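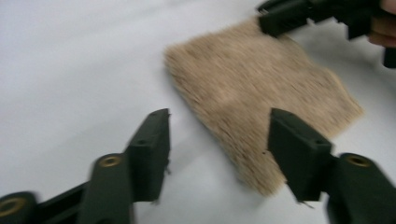 Setting up a shared room in Gilari

Last updated Wed 1 May

Gilari rooms are persistent 3D spaces which people join from a browser, a desktop client or a headset. This page covers creating a room, setting who can enter, loading objects, configuring audio and checking the result before anyone else is invited. It assumes you have an account with the Builder role. If the New Room button is missing from your dashboard, you have the Visitor role and will need to request a change.

The instructions were written for the browser editor. The desktop client has the same menus in a different order. The headset editor lacks the permissions panel and should not be used for first set-up.

Before you start

You need:

A current version of the browser you normally use, with hardware acceleration switched on.
A wired connection, or wireless in the same room as the access point.
A headset with a microphone. Laptop speakers cause echo for everyone else in the room.
Your object files, if you are bringing your own, in one folder with no spaces in the file names.

Check hardware acceleration before anything else. With it off, the editor still opens but draws very slowly, and saving a large room can time out without an error message. After changing the setting, close every browser window and open it again. Reloading the tab does not apply it.

Create the room

Sign in and open Dashboard, then Rooms, then New Room. Choose Blank. The furnished templates look convenient but contain locked objects, and locked objects count towards your limit even when hidden.

Enter a room name. The name becomes part of the address and cannot be changed later, although the display title can. Use lower case letters and hyphens. Avoid putting a month or term in the name if the room will be reused: we still have a room with "september" in its address that is used all year.

Set Floor Size to Medium. Small rooms place arriving avatars on top of each other when several people join together. Large rooms spread people out so far that they cannot hear one another with spatial audio on.

Set the arrival point. Open Layout, select Arrival, and click the floor near a wall, facing inwards. The arrow shows the direction people will face. If it points at the wall, new visitors see a blank surface and often assume the room has not loaded.

Press Save. The editor writes a copy to the server and shows a version number in the lower corner. If the version number does not change, the save has failed.

Set the capacity

Capacity is set under Room, Limits. The default is 68, the maximum our licence allows in a single room. Do not leave it at the default. A room at full capacity will run on a recent desktop machine but not on most laptops, and hardly at all on a standalone headset.

For a discussion, set capacity to 20. For a talk where most people are listening, leave the room at 20 and switch on Overflow. Overflow opens a copy of the room and relays the speaker's voice and slides into it. People in the copy cannot be seen from the first room, but their questions appear in the shared text panel.

Hosts count towards capacity. So does any second device a host has signed in on, including one left running in another tab.

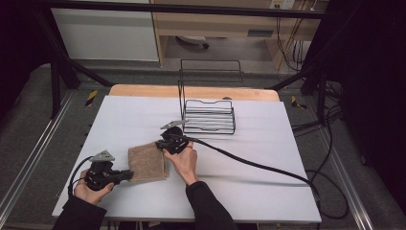 A reader's comment on the previous version of this page: we set ours to 20 with Overflow on and the copy opened as expected, but the slides in it stayed on the first page for the whole talk. The voice came through without trouble. Closing and reopening the copy made no difference.

The cause is normally the slide panel's Sync setting, which belongs to the panel and not to the room. Select the panel, open Properties and set Sync to All Copies. This must be done before the copy opens. If the talk is already running, ask people in the copy to follow the slides from a shared link.

Permissions

Open Room, Access. There are four levels:

Owner can delete the room and change the licence.
Host can mute, remove and move people, and can start Overflow.
Contributor can place objects and draw on boards.
Guest can walk, speak and use text.

Give Host to at least two people. If the only host loses their connection, the room carries on but no one can admit anybody from the lobby.

Set the default level to Guest. Contributors can move any unlocked object, chairs and panels included, and there is no record of who moved it. If a session involves building something together, raise people to Contributor during the session and drop them back afterwards using Reset Levels.

Switch on Lobby unless the room is meant to be open. With Lobby on, anyone following the address waits on a plain screen until a host admits them. Lobby requests appear as a small number on the host menu and make no sound by default. Turn the sound on under Host Preferences.

Tick Require Sign-in if a session will be recorded. Unsigned guests appear in recordings as Visitor followed by a random string and cannot later be matched to a consent form.

Adding objects

Gilari accepts its own object format and files exported from Mabaso. Other formats must be converted in Mabaso first.

In Mabaso, open the file and check three things. The scale should be set to metres. The origin should be at the base of the object, or it will sink into the floor when placed. Textures should be embedded; linked textures show as plain grey after upload.

Export using the Web Room preset. In Gilari, open Objects, Upload, and select the file. Processing takes from a few seconds to several minutes, during which the object appears in the list with a clock beside it. It can be placed while still processing but will show as a cube.

Keep individual objects under 9 MB. The upload limit is higher, but larger objects load last on slow connections, and people will walk straight through the space where they should be. To reduce the size of an object, lower the texture resolution before reducing the shape detail. Textures account for most of the file in nearly every case.

Lock each object once it is in position. Select it and press L, or use Properties, Locked. Group furniture before locking it, or you will have to unlock each piece separately.
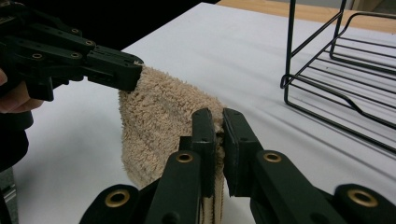

Learning Technology Team, Solunthorpe College
Guides > Virtual rooms > Gilari > Room set-up

Audio

Audio causes more support requests than all the other settings together. Set it up with a second person in the room.

Spatial audio makes voices fade with distance. It suits informal sessions where people break into groups. It does not suit talks, and it makes matters harder for anyone using captions, because the caption service only picks up voices the listener's own avatar can hear. For talks, set Audio Mode to Flat.

For a mixed session, leave the mode on Spatial and add a Stage zone. Anyone standing inside the zone is heard at full volume throughout the room. Draw the zone under Layout, Zones, and make it slightly bigger than seems necessary. A speaker who steps back over the boundary will drop to a murmur without knowing it.

Quiet zones work in the opposite way. Voices inside one cannot be heard outside it. They are not private: a host can listen in to any zone, and a recording made by a host inside a Quiet zone includes its audio. Say so at the start if you are using them for small group work.

Set Join Muted to On.

Headset users

People joining with a Flenier headset need the Gilari app from the headset's own store. The version in the headset browser loads rooms but does not pass through the microphone.

Ask headset users to update the app the day before. Updates are large and the headset will not run the old version once a new one has been released.

Under Room, Comfort, set Movement to Teleport and Turning to Step. Each user can override these, but first-time users tend not to find the menu. Smooth movement makes a fair number of people feel ill within minutes. Switch off Camera Follow for the same reason. When it is on, a host can turn everybody's view towards the stage, which is tolerable on a screen and unpleasant in a headset.

Small text is hard to read in the Flenier at any distance. Slides prepared for a projector usually need fewer words and larger type. Put the slide panel at standing eye height and leave clear floor in front of it so that people can move closer,
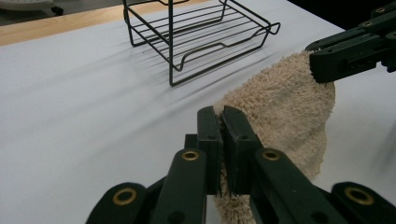 and angle it slightly if the room has windows or a bright sky behind, as light backgrounds wash out the panel edges.

Test the room

Open the room address in a private browser window, signed out. You should arrive in the lobby. Admit yourself from the host window and check the following:

You arrive facing into the room.
You are muted.
You cannot move furniture.
The slide panel shows the first slide and changes when the host changes it.
Your voice can be heard from the Stage zone at the far wall.

Then repeat the test on the slowest device anyone is likely to use. If the room takes more than a minute to appear, remove objects starting with the largest. Objects, Sort by Size gives the list.

Common faults

Black screen after joining. Hardware acceleration is off, or the graphics driver is out of date.

Avatar stuck at arrival. The arrival point overlaps an object. Move the point, save, and ask the person to rejoin.

Echo. Somebody is on speakers. Mute people in turn from the host menu until it stops.

Boards blank after a session. Boards clear when the last person leaves unless Keep Contents is ticked in board Properties. Cleared boards cannot be recovered by restoring an earlier version, as versions cover layout only.

Room missing from the dashboard. It has been archived. Rooms with no visits are archived automatically and can be brought back from Dashboard, Archive by the owner. The address stays the same.

Related guides: Recording a session in Gilari; Captions and transcripts; Exporting from Mabaso; Borrowing a Flenier headset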